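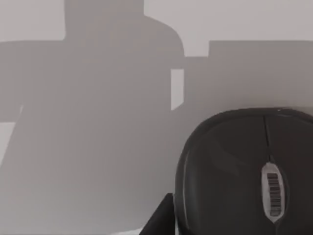

Can a machine tidy up my desk for me yet?

Some of it, if you set it up with care and stay in the room the first few times. I'd trust mine to put small hard things back where they live. I wouldn't hand it a tangle of cables or a full coffee cup.

4. Teaching the first pick-up

I run Censka on a Barlow arm, and everybody who borrows my notes gets stuck in this section, so take it slowly! Do the whole thing in the simulator before you let the real arm near anything you like.

1. Open the practice desk and load one object. Start with the computer mouse. It's smooth and rounded, so a sloppy grip shows up fast.

2. Check that the object has its barcode tag switched on. Censka uses the tag to work out which way the thing is facing.

3. Set the grip speed to 2. (You'll want to go faster. Don't.)

4. Bring the arm over the object and stop before the fingers close. Look at the wrist view and see that a finger lines up with the side of the shell, well clear of the tag.

5. Press Close, wait for the tone, then press Lift.

6. Save the run and do it again with the object turned a little.

Note: Leave the shadows turned on. I switched them off to speed things up, and then my real arm got confused every time it leaned over the desk and blocked the lamp. Sumaiya Fakir talked me into starting over with shadows, and I lost an evening to it, but she was right.

Note: I did 700 practice runs on the mouse before moving on. My score on the last batch was 83 percent, good enough for my desk and nowhere near good enough for a packing bench.

Caution: Keep your hands out of the work area while the Close light is on, even if the arm looks parked.

Caution: If you see error 3922, the arm has lost the tag. Press Stop, back the arm off by hand and go back to step 2. Pressing Lift again won't clear it.

Once the mouse is going well, try the stapler in section 5.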